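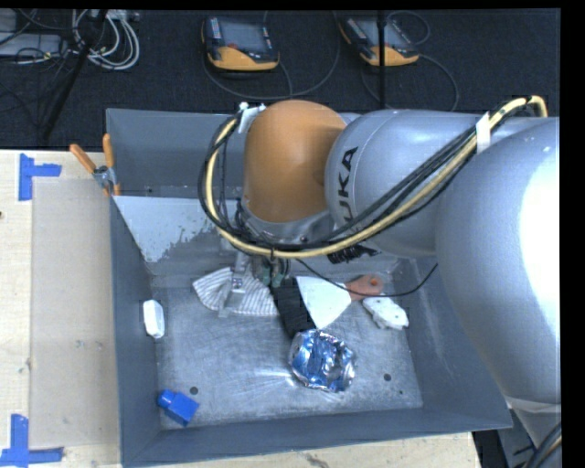

Running a Student Poetry Chapbook Series: Project Report

Introduction

This report covers the first year of Hindeo, a small chapbook series started as a final project for the course in Literary Publishing. The goal was to find out whether a student group with very little money could pick, edit, print and sell short books of poems by writers who had not yet published a collection. We planned on three titles and finished three, although the last one came out two months behind schedule.

Background

A chapbook is usually a stapled or sewn booklet of fewer than 40 pages. Many poets publish one before they have a full-length manuscript. Presses often find them through contests with reading fees. We decided early on that we would not charge a fee. That decision shaped most of the budget, as explained below.

Before opening for submissions we read a shelf of chapbooks from the campus library and took notes on page size, paper, typeface and how the poems were ordered. Most of the ones we liked left a lot of white space and kept the front matter to two pages. Several had long acknowledgments sections that made the book feel heavier than it was.

Submissions

The call went out in September and stayed open for six weeks. We asked for 15 to 24 pages of poems with the author's name removed. We received nearly 800 pages of work in all, which was more than we had planned for. Each manuscript was read by two people, and any manuscript that got a yes from either reader went to the full group.

The reading took longer than the schedule allowed. Our form asked readers to score each manuscript on language, order and ending. The scores turned out to be less useful than the comments, and by the second week most readers had stopped filling them in. If we did it again, we would use a comment box and a yes or no.

The Three Books

Morin is a sequence of short poems about a river town and a closed ferry landing. It needed the least editing. We cut one poem and moved another from the end to the middle.

Prikgate is a set of prose poems, most of them a single paragraph. The main problem was layout. The author wanted every poem to fit on one page, and in our first proof four of them ran over by a line or two. We made the page slightly wider and took the type down half a point.

Cirketus mixes free verse with a crown of sonnets. This was the late one. The author rewrote two of the sonnets after the proof had been approved, and since each sonnet in a crown begins with the last line of the one before, the changes carried over into two others. We should have set a firm date for final text in the author agreement.

Printing and Costs

We printed the inside pages on the department's copier and had the covers done at a print shop in town. Folding, stapling and trimming were done by hand over several evenings. The long-arm stapler jammed often on anything over nine sheets, so Cirketus was sewn with a three-hole pamphlet stitch. It looks better than the other two and took far longer to make.

Each author was paid in copies and received 30 of them. The covers were the largest expense, followed by postage. We had left postage for review copies out of the original budget completely and had to cover it out of sales from the first reading.

Sales and Readings

Most copies sold in person. The launch reading for Morin, held at 7 p.m. in the library lounge, sold more books than the web page did all semester. Few people bought a book without hearing at least one poem from it first. The Prikgate reading was scheduled the week before finals and drew a small crowd.

Changes for Next Year

The series will continue under a new group of students. We have left them the page templates, the author agreement and the reading form, with these changes suggested:

Cap submissions at 20 pages.
Put a final text date in the agreement.
Budget for postage.
Sew all of the books.
Hold no readings in the last two weeks of the semester.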